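Does warm air really rise?

You have probably heard that "heat rises." Be careful with that one. Heat can travel up, down or sideways. Touch a spoon sitting in hot soup and you'll see.

What goes up is warm air, and it needs help. Cooler air is heavier for its size, so it sinks and shoves the warm air out of the way. Don't take my word for it — test it. Tape one thermometer near the floor and another up high, and wait 10 minutes.
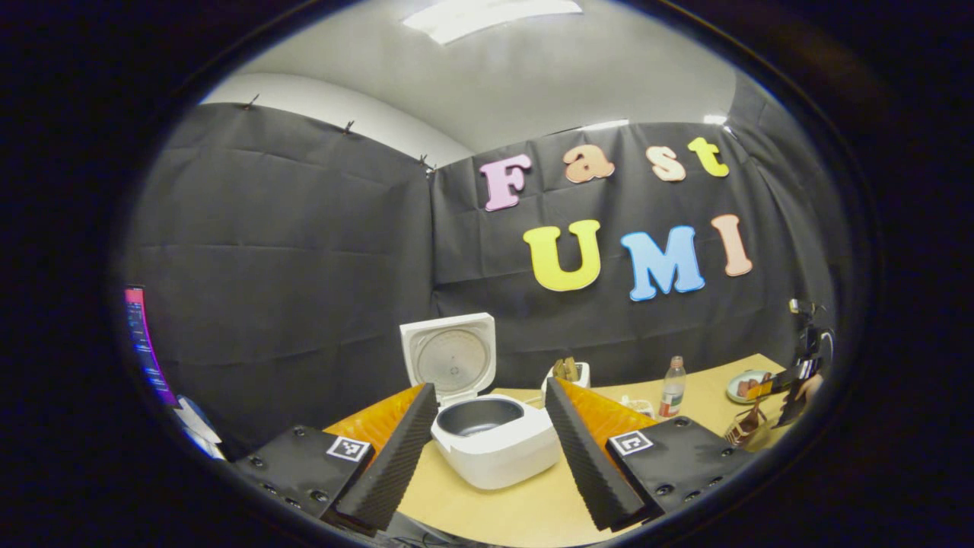
Did both show the same number? Then maybe a fan was mixing the air. Try again with it off, and write down what you get, even if it's boring.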